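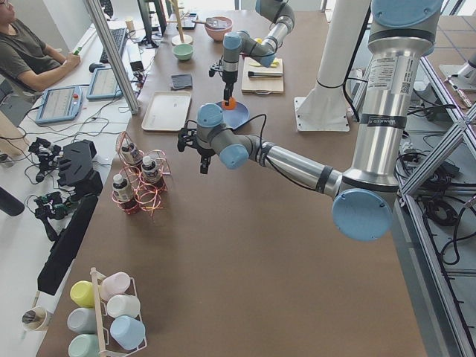

Home Forums Members Rules Log in

Search this board... Go

Wirkeck Robotics Club Forum > Student projects > Table-setting task, Ornavitz entry

Posted in March by dowelpin
Replies: 10 Views: 1,214

**dowelpin**
ok need opinions before Tuesday. Ornavitz table task, the kitchen one. we have two arms on the brown table and a plan that half the team hates. writing this between classes so sorry for spelling

the task: mandarin goes on the blue plate, then board stuff gets tidied, then bottles. scoring sheet is the same one everybody got. my problem is the layout. do we keep ALL the props out the whole time or bring them in as each part starts?

**gearmush**
all out. the whole time. judges at Ornavitz set the table themselves and they do not take things off for you

**tin_otter**
disagree, sort of. for the comp yes. for practice no way. you've got lemons and a lime and a strawberry all next to that cutting board and you're trying to teach ONE pick. start with plate + mandarin, get that solid, add stuff later

**gearmush**
and then you add stuff and everything breaks. been there with the Trarerberg team last season. we trained on a clean table, got the full table, arm went for the wrong fruit all afternoon

**tin_otter**
wrong fruit is a labeling problem tho

**gearmush**
it was not a labeling problem

**dowelpin**
guys

here's the routine we wrote up, tear it apart:

1. Home both arms, grippers open, someone at the desk on the pendants. Hand near the stop button.
2. Lay out the props from the sheet. Tray and gray towel along the back with the green bowl, bottle rack far left, cutting board front right w/ the muddler, yellow knife and lemon slices on it. Loose fruit to the right of the board.
3. Mandarin on the plate. Drop point doesn't have to be dead center, the sheet only says on the plate and not touching the rim. Check from the head camera before moving on. A bit right of center like this counts:

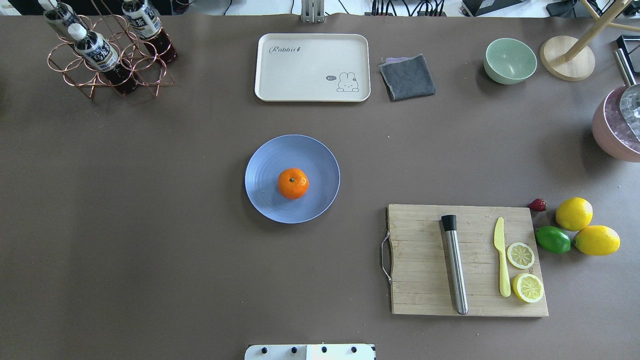

4. Move the mandarin somewhere else by hand and go again. Do 10 of these, then switch who's driving.
5. Fruit next to the board. Strawberry last, it's small and the fingers squash it.
6. Bottles. Only after 3 to 5 are boring.

thoughts

**pocketfuse**
step 2 worries me. is the knife plastic? our lead made us swap ours

**dowelpin**
yeah plastic. pale yellow one

**pocketfuse**
ok good. then my only gripe is the tray. it's got the bunny and "Rabbit" printed on it. plain tray would be safer for vision, anything with a drawing on it gives you random edges

**tin_otter**
+1 plain tray. also shiny stuff. the muddler and whatever metal handle is in the pink pot are going to throw highlights, move the lamp or just live with it

**gearmush**
no no leave the bunny in. the comp tray might have a logo, a stripe, who knows. if your vision falls over becuase of a cartoon rabbit saying hi I'd want to find out in the lab

**pocketfuse**
fair but not in week one??

**gearmush**
week one is the cheapest week to find out

**dowelpin**
bunny stays, our whole team voted for the bunny, not reopening that

real question is step 6. bottles sit at an angle in the rack, labels on, dark liquid inside. do we fill them or practice empty? weight changes the grip a lot

**pocketfuse**
fill them. caps tight, towel close by. empty ones swing around and you learn a grip force that's useless later

**tin_otter**
water first pls. nobody wants syrup in a gripper. ours at Godinho took two evenings to clean and the left finger still sticks

**gearmush**
finally agree with otter on something. water. and approach from the cap end, rack loops catch your fingers if you come in from the side

**dowelpin**
cap end noted. what about both arms at once? one holding the rack and the other pulling the bottle

**tin_otter**
try it slow. elbow clearance is the thing to watch, the near arm eats up so much room on that side. set a no-go zone over the plate or you'll clip it

**gearmush**
I wouldn't do both arms at all till the single arm runs are clean. you get no extra points for it. read the sheet again

**dowelpin**
read it. you do get points, page 2, bottom

**gearmush**
huh. ok missed that. still slow tho

**dowelpin**
slow it is. changing step 6 to water + cap end + one arm first, both arms if there's time. also adding the no-go zone to step 1. gotta run, bell. will post the logs after Tuesday's session if somebody reminds me

**pocketfuse**
post the failed ones too, those are the ones I want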